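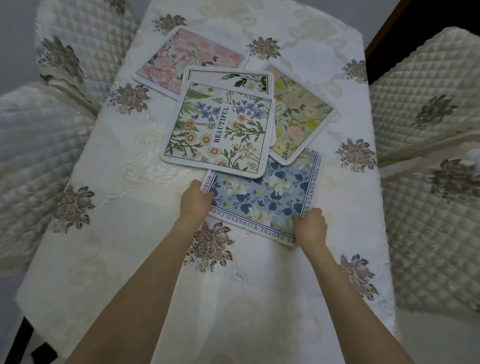 Search tips and recipes Search

Grilling at home: getting a steak right in an ordinary pan

Category: Kitchen Tips > Meat & Grill

Last updated: April 19, 2024

A thick steak is easier to cook well than a thin one. Ask the butcher for sirloin or ribeye cut to an even thickness, and take it out of the fridge while you get everything else ready. Pat both sides with kitchen paper until the paper comes away clean. Salt it just before it goes in, or the night before if you remember. Salting ten minutes ahead is the worst of both.

Use a heavy pan. Mine is an old cast iron one from Allik and it has outlasted two cookers. Put it on a high heat with nothing in it, oil the meat instead of the pan, and open a window. Lay the steak away from you so any fat spits towards the wall.

Turn it every minute. Marisol Bañuelos taught me this when I worked the grill at Flallero, and I've not gone back to turning once. A 246 g sirloin takes 5 minutes in total for medium rare. A 378 g ribeye on the bone wants longer, and the fat edge should be held against the pan with tongs until it browns.

Add butter and a crushed garlic clove for the last minute only. Any earlier and the butter burns.

Rest the steak on a warm plate for 6 minutes. Don't wrap it in foil or the crust goes soft. Pour whatever runs out back over the top.

To clean the pan, tip out the fat into a jar, scrub with coarse salt and a wad of paper, then rinse and dry it over a low flame. Wipe on a little oil before you put it away.

Chips should go in the oven well before any of this. Frozen ones are fine.

Tags: steak, cast iron, pub food at home, pan care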